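From the Petudholm Kitchen Table: Clearing Up Without the Groaning

Hello again, neighbors, and thank you for all the kind notes about the February letter (I have read every one, and Ga-eun Um, I am still going to try your pickled radish as soon as I find a big enough jar).

Several of you wrote in about washing up, which surprised me, as I had thought I was the only person in Petudholm with strong feelings on the matter! When I first moved into the Botha Street house I had a sink so small that 2 dinner plates filled it, and I learned very quickly that the real work happens at the table, before a drop of water is run. If you carry things over in whatever order you grab them, you end up with a leaning tower and a fork somewhere at the bottom of it.

So we're having a little get-together on the subject at Fallow Hall on Saturday, July 22, 2023, with coffee first and talk after. There is room for 40, and Ellico Bakery is sending buns. Bring a dish towel if you have one to spare, because the hall's are worn so thin you could read the paper through them.

My own habit is to start with the forks and anything else small, then the mugs, and leave the plates until last, when they can be stacked by size and go over in one trip. Bowls are the troublemakers, I find, because everybody drops things in them. You get a fork standing in the white bowl on its teal plate, and a pale blue mug sitting in the orange bowl, and it all looks neat enough until you try to stack it. Take those out first, put them to one side, and the rest goes together very nicely. I do the jars and packages at the back of the table after that, usually with the radio on.
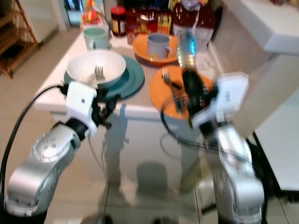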